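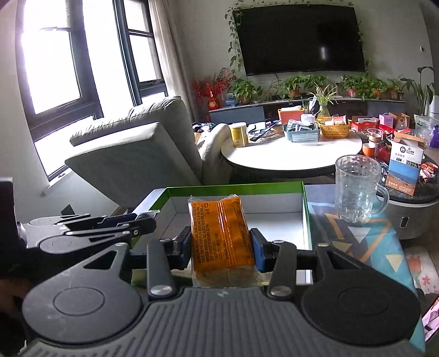
사진 = 파르하드 시라지

소비문화조사 기말 프로젝트 보고서
낱개 포장은 정말 과자를 덜 먹게 하는가
작성: 파르하드 시라지 / 지도: 피츠제럴드 애버너시
제출일: 2018년 11월 25일

1. 왜 이 주제를 골랐나

제과업체 펠테로(Peltero)의 제품 소개 자료에는 "낱개 포장으로 알맞게 즐기는 습관"이라는 문구가 있다. 무엇에 알맞다는 것인지, 누구의 습관을 조사했다는 것인지는 적혀 있지 않다. 지난 6월 수업에서 이 문구를 읽었을 때 절반 정도의 학생은 그럴듯하다고 했고, 나는 그렇게 생각하지 않았다. 봉지를 하나 더 뜯는 데 드는 수고가 과자를 먹고 싶은 마음을 이길 만큼 크다고는 믿기 어려웠다.

물론 내 짐작도 근거가 없기는 마찬가지다. 그래서 주장하는 쪽의 자료를 먼저 읽고, 그다음에 작게라도 직접 조사해 보기로 했다. 포장 쓰레기 문제는 이미 다른 조가 다루고 있어 이 보고서에서는 필요한 만큼만 언급한다.

2. 먼저 읽은 자료

가장 많이 인용되는 것은 컨설팅 회사 아리베크(Ariveck)가 낸 소책자다. 소책자는 낱개 포장 제품을 산 사람이 "스스로 양을 조절한다고 느낀다"고 쓴다. 느낀다는 말과 실제로 조절한다는 말은 다르다. 그런데 몇 쪽 뒤 요약란에 가면 "느낀다"가 빠지고 "양을 조절한다"만 남는다. 응답자를 어떻게 모았는지도 나와 있지 않아 학교 도서관을 통해 문의했지만 제출일까지 답을 받지 못했다.

반대쪽 글도 읽었다. 낱개 포장을 비판하는 블로그와 칼럼은 대체로 포장재 사진을 크게 싣고 분노로 끝난다. 읽기에는 시원하지만 사람들이 실제로 얼마나 먹는지에 대해서는 역시 아무 자료가 없었다. 같은 칼럼이 여러 곳에 옮겨지면서 마치 여러 사람이 확인한 사실처럼 보이는 점도 마음에 걸렸다.

3. 조사 방법

(1) 설문. 갓데일(Gotdale) 캠퍼스 안의 식당과 기숙사 로비에서 종이 설문지를 돌렸다. 분석에 쓴 응답은 369부다. 질문은 과자를 주로 어디서 먹는지, 한 번에 얼마나 먹는지, 낱개 포장이 먹는 양에 영향을 준다고 생각하는지 등이다.

(2) 기록. 같은 과 학생 여섯 명에게 네 주 동안 간식 일지를 써 달라고 부탁했다. 앞의 절반 기간에는 큰 봉지에 든 과자를, 뒤의 절반 기간에는 낱개로 포장된 같은 종류의 과자를 먹게 했다. 과자는 모두 골레스타니(Golestani) 식료품점에서 샀다.

(3) 면담. 일지를 쓴 학생 가운데 세 명과 따로 이야기를 나누었다. 녹음은 하지 않고 메모만 했다.
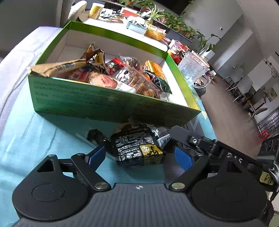 사진 2. 검은색 과자 봉지와 열린 초록색 종이 상자

4. 결과

설문에서는 낱개 포장이 양을 줄여 준다고 답한 사람이 그렇지 않다고 답한 사람보다 많았다. 여기까지는 아리베크의 말과 비슷하다. 그러나 같은 사람들에게 마지막으로 과자를 먹은 때를 떠올려 보라고 하자, 낱개 포장 제품을 먹은 사람과 큰 봉지를 먹은 사람의 대답에 뚜렷한 차이가 없었다. "몇 개인지 기억나지 않는다"는 답도 양쪽 모두에서 자주 나왔다.

일지는 더 복잡하다. 낱개 포장 기간에 먹은 양이 줄어든 학생이 있고 늘어난 학생도 있다. 줄어든 쪽은 책상에 쌓인 빈 봉지를 보고 그만 먹게 되었다고 적었다. 늘어난 쪽은 가방과 주머니에 넣고 다니기 쉬워서 전에는 먹지 않던 시간에도 먹었다고 적었다. 한 명은 뒤의 절반 기간에 시험이 겹쳤는데, 이 학생의 변화는 포장 때문인지 시험 때문인지 가를 방법이 없다.

면담에서 예상하지 못한 이야기가 하나 나왔다. 낱개로 된 과자는 남에게 나누어 주기 쉽다는 것이다. 그렇다면 한 상자가 빨리 비는 것을 두고 주인이 많이 먹었다고 보면 안 된다. 내 일지 양식에는 나누어 준 양을 적는 칸이 없었다. 애버너시 선생님이 중간 점검 때 이 점을 물으셨는데 그때는 이미 기록이 절반 넘게 진행되어 양식을 바꾸지 못했다.

5. 믿을 수 있는 부분과 없는 부분

설문은 간식을 먹으러 온 사람이 많은 장소에서 했다. 과자를 거의 먹지 않는 학생은 덜 잡혔을 것이다. 질문 문장도 문제였다. "낱개 포장이 먹는 양을 줄여 준다고 생각합니까"라고 물으면 그렇다고 답하기 쉽다. 다시 한다면 늘려 준다는 문장을 넣은 설문지도 만들어 반씩 나누어 돌리겠다.

일지를 쓴 학생은 자기가 무엇을 조사받는지 알고 있었다. 먹은 것을 적는 일 자체가 먹는 양을 바꾸었을 수 있고, 면담한 학생 한 명은 적기 귀찮아서 안 먹은 날도 있다고 했다. 순서도 고정되어 있었다. 모두가 큰 봉지를 먼저 먹었으니 뒤로 갈수록 과자에 질린 효과가 섞였을 가능성이 크다.

가격도 따져 보지 못했다. 골레스타니에서는 같은 무게라면 낱개 포장 쪽이 더 비쌌다. 비싸서 아껴 먹은 것을 포장의 효과라고 부른다면 펠테로에는 편리한 해석이겠지만, 이 조사에서는 과자값을 내가 냈으므로 그 부분은 전혀 볼 수 없었다.

6. 판단

내 자료로는 낱개 포장이 과자를 덜 먹게 한다고 말할 수 없다. 더 먹게 한다고도 말할 수 없다. 처음에 나는 광고 문구가 틀렸다는 결과를 기대했는데, 그 기대를 뒷받침할 만한 것도 얻지 못했다. 다만 사람들이 양을 조절한다고 느끼는 것과 실제로 먹는 양은 따로 조사해야 하며, 아리베크의 소책자는 앞의 것만 가지고 뒤의 것을 말하고 있다. 이 점에 대해서는 의견을 바꿀 이유를 찾지 못했다.

후속 조사를 한다면 참가자마다 순서를 다르게 하고, 나누어 준 양과 버린 양을 적는 칸을 넣고, 참가자가 자기 돈으로 과자를 사게 해야 한다. 마지막 조건은 참가자를 모으기 어렵게 만들 것이다. 과자를 공짜로 준다고 해도 일지를 끝까지 써 줄 사람을 찾는 데 꽤 오래 걸렸다.

부록 가. 설문지 원본
부록 나. 간식 일지 양식 (이름은 지우고 실음)
부록 다. 면담 메모 요약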